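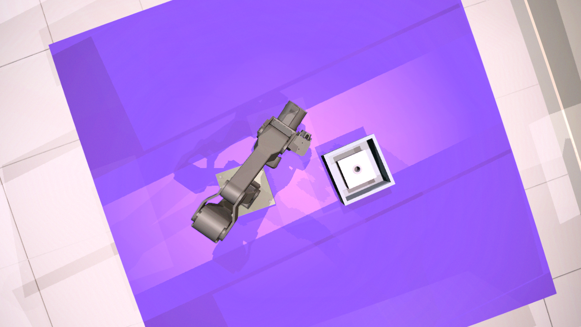
Render del brazo robótico sobre un panel violeta translúcido.

Visita a la feria de astrología y tarot de Flemstead

El sáb. 27 de enero fui a la feria de Flemstead, que este año ocupaba la planta baja del edificio Figueroa. La entrada costaba 8 euros y daba derecho a las charlas, no a las consultas.

Empecé por la sala Vester, donde Tươi Tạ habló del tránsito de Saturno por la casa segunda y de cómo lo aplica a las cartas de gente con ingresos irregulares. Fue una charla técnica, con tres cartas natales en pantalla y pocas concesiones al que no supiera leer aspectos. En el turno de preguntas le pidieron fechas para firmar una hipoteca y contestó que sin la hora de nacimiento no daba ninguna.

Después recorrí los puestos. Wurnetti llevaba efemérides impresas, barajas y un programa de cálculo de cartas a 299 euros. Lo probé un rato: las revoluciones solares salen rápido, pero el menú de sistemas de casas está escondido y no encontré cómo guardar Placidus por defecto. Las piedras y los inciensos estaban al fondo, junto a la cafetería, y allí costaba pasar.

A las cinco Khang Quan dio el taller de lunaciones. Trabajamos con la luna nueva en Acuario, cada uno sobre su propia carta. A mí me cae en la sexta, cerca de Mercurio. Faltaron fotocopias y compartimos hojas por parejas.

La próxima edición será en octubre, en el mismo edificio. El aparcamiento se llena antes de las once; el autobús 316 para en la puerta.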